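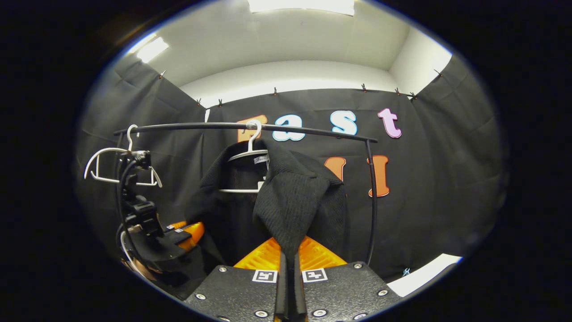

Section 7. Fabric Caught in the Gripper Fingers

This section applies to Munro hand-held grippers with soft fingers, used alone or in pairs on the Witia garment station. It covers fault code 141 (finger does not return to open) and any case in which cloth stays pinched after the release command. For faults on the wrist cable or the battery pack, see Section 9.

7.1 Signs of the fault

Code 141 is logged when the finger position has not changed 21 seconds after a release command. The status light turns amber. The motor holds its last position and does not retry. Knit fabric can also catch between the ribs of a soft finger without raising a code. In that case the fingers open normally but the garment follows the tool when it is moved away.

CAUTION: Do not pull the gripper away from the rack to free a garment. A sweater on a hanger can bring the hanger off the bar, and on an unanchored rack the load can tip the rack toward the operator.

CAUTION: Keep your free hand away from the fingers until the motor supply is off. The fingers may close without warning if the release command is repeated.

7.2 Freeing the garment

1. Stop recording. Leave the session open so that the fault log is kept.
2. Hold the gripper still at its present height. If a second gripper is in use, set it down clear of the rack.
3. Press the motor stop on the grip. Wait for the status light to go out.
4. Support the weight of the garment with your free hand, above the pinched fold.
5. Move the gripper slightly toward the hanger until the fold is slack.
6. Turn the manual release on the finger drive counterclockwise until it stops.
7. Spread the soft fingers by hand, one at a time, starting at the tip. Do not use a screwdriver or blade.
8. Lift the fabric out along the direction of the ribs. If a loop of yarn has caught, work it free with a blunt plastic pick.
9. Return the manual release to its locked position.

Note: If the fold cannot be made slack in step 5, take the hanger off the bar and lower the hanger, garment and gripper together onto a table. Continue from step 6.

7.3 Inspection before restart

1. Check each soft finger for cuts, split ribs and separation at the base. Replace a damaged finger. Do not glue it.
2. Remove lint from the ribs with a dry brush. Solvents harden the finger material.
3. Check that the plate bolts are tight and that no marker sticker has lifted or creased. A marker that has been moved or replaced requires a new calibration (Section 4).
4. Look along the full length of each cable for pinch marks.
5. Restore the motor supply and run three open and close cycles with no fabric in the fingers.
6. Clear code 141 from the Zusisa console and start a new recording. Do not append to the interrupted one.

If code 141 returns during the empty cycles, take the gripper out of service.

7.4 Grip force setting

The factory value for woven cloth is 235. Ribbed and loosely knit garments should be run at a lower value, set during a trial grip on the same garment. Values above 235 are accepted by the console but shorten finger life and are not covered by the Irwood service agreement.

Replace soft fingers in pairs at 1,114 grip cycles on knitwear, or sooner if step 1 of 7.3 shows damage. Reset the cycle counter after each replacement.

Revised March 8, 2025. Replaces the December issue of this section.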